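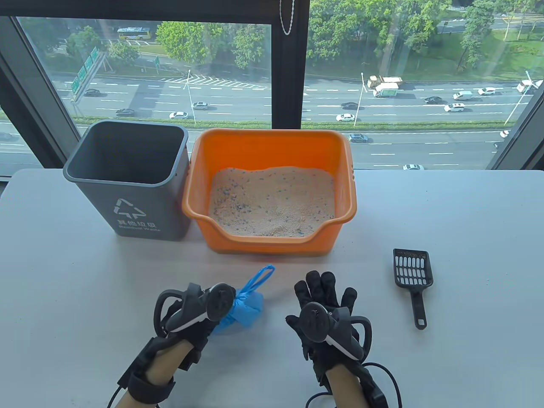
Litter box, scoop and a tied blue bag, beside the bin.

My friend Kimutai Shirima has a theory that you can tell how much a person really wants a pet by asking who's going to deal with the poop. I laughed when he said it, and then I went home and thought about it for two days.

So let me say what I think: landlords should stop banning cats, and they should stop charging monthly "pet rent" too. My last building, over on Gachanja Street, wanted a $351 deposit plus a fee every single month for one elderly cat who sleeps 20 hours a day. Meanwhile the guy upstairs had a drum kit (a drum kit!) and paid nothing extra at all.

I get the worry, I do. Carpets get ruined and smells hang around. But a deposit already covers that, and if my cat wrecks the floor then by all means keep my money. What I can't get my head around is paying rent for an animal who takes up less room than my winter coats. Does she use the elevator? Is she in the gym?

When I moved in April I looked at three places. The first said no animals, full stop. The second wanted $700 up front, none of it coming back. The third, a scruffy little block called Plidby, just asked to meet her. The manager scratched her chin, asked if I scooped every day and handed me the lease. I'd have signed anything at that point – I nearly signed his newspaper.

That's all I'm asking for, really. Meet the cat, ask the boring questions, look at how the person lives. Someone who has cleaned up after an animal every night for years is probably going to take decent care of your kitchen as well.

Kimutai says I should send this to my old landlord. I might. He still has my deposit.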